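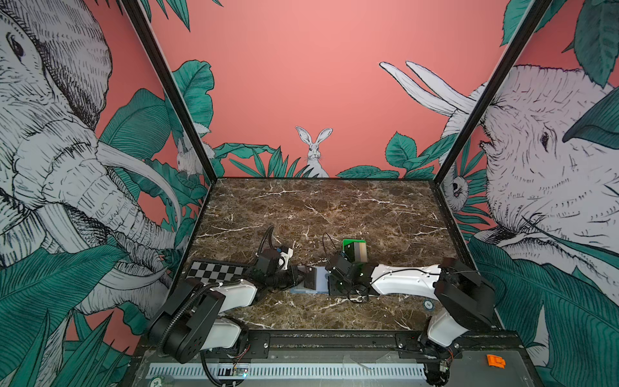
## Is the Navimard two-arm kit worth 3,890 for a small shop?

We want two arms on one rail for small tray and box handling. The Navimard kit is 3,890 with both grippers. Bendora quoted more and wouldn't give a lead time. Has anyone run the Navimard for more than a demo?

### Answer 1

I've had ours since April. Setup took two of us 15 hours, mostly cabling. The printed checkerboard goes flat on the table for calibration, and you redo it whenever a base gets moved. It handles blocks and thin trays fine at 40 percent speed. At 60 ours started dropping things. Support answers email but slowly.

Route the cables before you bolt the bases down. I didn't and had to take one off again.

— Unai Pastor

### Answer 2

Look at Tolten too. Haven't used it myself.

### Answer 3

Does the price include the rail? On my quote it was a separate line. Ask them.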